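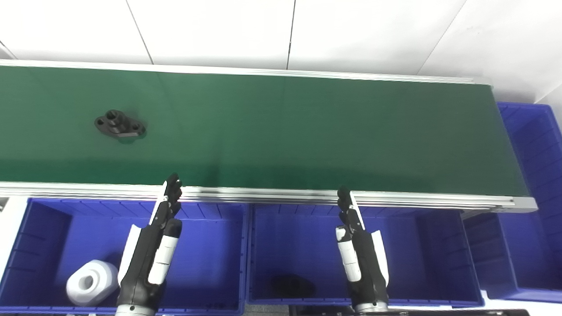 Visit notes, Prorketti test hall, May 28, 2026

The visit was set up to look at the control and planning software for the two-arm sorting cell. Hardware was covered on an earlier trip in October and is left out of these notes except where the software depends on it.

## Task

Parts travel on a green belt and go into blue bins by type. The cell has two arms with multi-fingered hands, which wait between the belt and the bin row. The black flange with the raised boss and the two small mounting holes is the part the Prorketti team uses for most of its regression runs. The white part with the large bore is the easier case and is used mainly to check that a new build starts cleanly.

## Perception

Detection runs on the head camera only. The pose estimator, Koso, fits a stored model of each part to the segmented outline and passes on a position, a heading and a confidence value. Black parts on the green belt segment well. The shadow beside the flange used to be merged into the outline, which pulled the estimated center toward the near rail. The current build masks the shadow before fitting, and the team reports that the offset is down to 2 mm.

Black parts already in a bin are a different matter. Contrast against the shaded bin floor is poor, and Koso does not try to estimate their pose. It keeps a tally from the release events instead. A part that bounces out of a bin is therefore still logged as sorted. This is a known open item.

## Planning and control

The planner is called Peng. It assigns each detected part to one arm, predicts where the part will be at grasp time from the belt encoder, and searches for a path that keeps both hands clear of the near rail. Replanning takes some 38 ms on the cell computer. If the second plan disagrees with the first by more than a set distance, the arm holds its waiting pose and lets the part go by.

Arm assignment is simple: the upstream arm has first claim, and the other arm takes what is left. We asked about handovers between hands. They are supported in simulation and switched off on the real cell.

Finger control runs in its own loop. Three grasp presets are stored, and the flange uses a pinch across the boss. Gripping it by the ends gave too much rotation during the lift, according to the test log. Contact is inferred from motor current. There is no separate tactile input in this release.

## Tooling

Skotavance, the logging and replay tool, was the most useful thing we were shown. It records camera data, joint states and planner decisions on one clock, and a run can be replayed against a different Peng build without touching the hardware. Two points to follow up:

- Replay does not model the fingers, so grasp failures cannot be reproduced offline.
- Logs are tied to the camera calibration in force at recording. After recalibration, older runs need a conversion script, and the script has no version check.

We have asked for a sample log and the format description. Access to the replay tool needs a separate agreement, and the draft is with their software group.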